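3/17/19

Up at five for the rookery count and I am writing this with my boots still on, so if there's mud on the page that's why. Gudcombe was properly foggy first thing. I stood at the gate by the pumping station with my flask and couldn't see the elms, let alone what was in them, but I could hear them all right. Rooks don't care about fog. They were at it hammer and tongs, stealing each other's sticks.

Lambros Manolakis turned up at half past with the good telescope and no tripod (left on the kitchen table!), so we propped the thing on the gatepost with his hat underneath it and took turns. By seven it had lifted enough to work. We got 14 nests in the near clump, same as last year, and then 2 in the lone ash by the lane, where I've never had any before. I'm very pleased about the ash. It's the side away from the new road and I did wonder, when the digging started in September, whether they'd shift over that way.

Which brings me to the road. The council meeting is coming up and Gaétan Marchand has asked me if I'll speak. He wants somebody to stand up before the vote on the hedge and say what lives in it, in plain words, for five minutes. I said yes before I'd thought about it, and then lay awake half the night thinking about it. I'm fine in a field. Put me in front of a microphone and I go pink and start telling people about moult.

So the plan is to write it down and read it. I've got the yellowhammers to start with, because people like a yellowhammer, and they've had 300 metres of that hedge for as long as I've lived here. Then the linnets. Then I'd like to say something about the winter flocks, though Lambros thinks I should leave the winter out altogether and stick to what's breeding. He may be right. He has spoken at these things before and says they start looking at their watches once you get to the second Latin name. No Latin, then.

Rang Iraklis Moschos after breakfast to check the old records. He has every notebook going back to when he and Kourkoulas (the dog, a very patient one, named after somebody's uncle I think) used to walk the parish boundary each spring. He read me out the lot over the phone, cuckoos and turtle doves and all, and I scribbled as fast as I could. Turtle doves in the quarry lane! I'd have given anything. He went a bit quiet after that page and so did I.

He's lending me the notebooks, bless him, and I'm to fetch them from his daughter's. I must not put a cup of tea down on them.

Typed up the morning's count before lunch while I still had it straight in my head. My handwriting in fog is dreadful, and there's one line which says either "jackdaw pair, ivy" or "jackdaw pain, ivy". I've gone with pair. Then I made a start on the speech and had three goes at the first sentence. 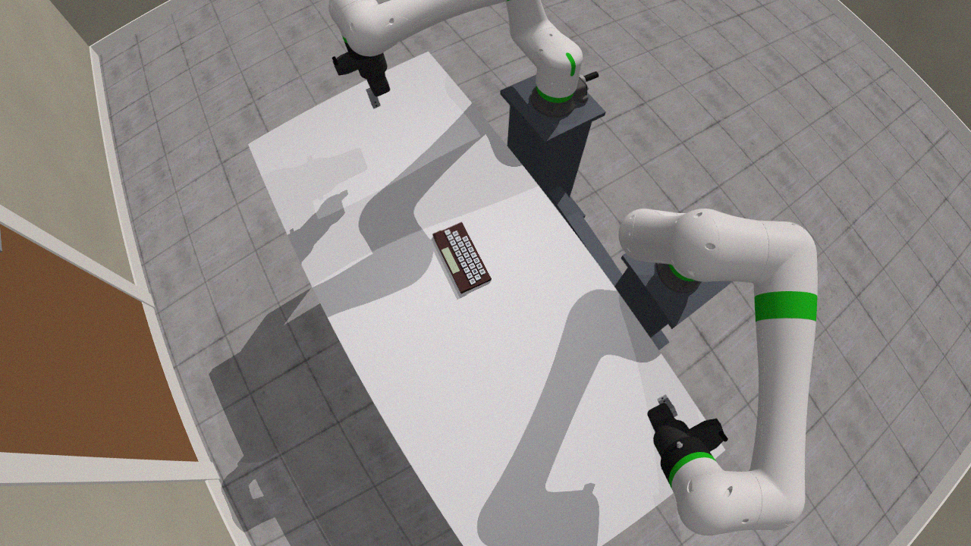 The third go was the best. It just says who I am and how long I've been walking that lane, and then gets on with it. I read it out to the kitchen and it took six minutes and a bit, so something will have to go, and I have a nasty feeling it's the bit about the song thrush anvil, my favourite bit.

Nektarios Andreadis came by at three for the spare nest boxes and stayed for cake. He's putting 2 up behind the chapel, facing north-east like I told him, and he says he'll come to the meeting and sit at the front and nod. I told him not to nod too much or it'll look arranged. He also thinks I should offer to take the councillors down the hedge one morning before they decide, early, when everything's singing. I like that a lot better than the microphone! I'll ask Gaétan tomorrow if it can be done, and whether any of them own wellingtons.

Chiffchaff at dusk from the bottom of the garden, first of the year. Only a few notes and then it stopped. I went out in my slippers and stood by the compost heap for ages but it didn't start up again. Slippers now drying on the boiler.

Must ring Lambros about that tripod.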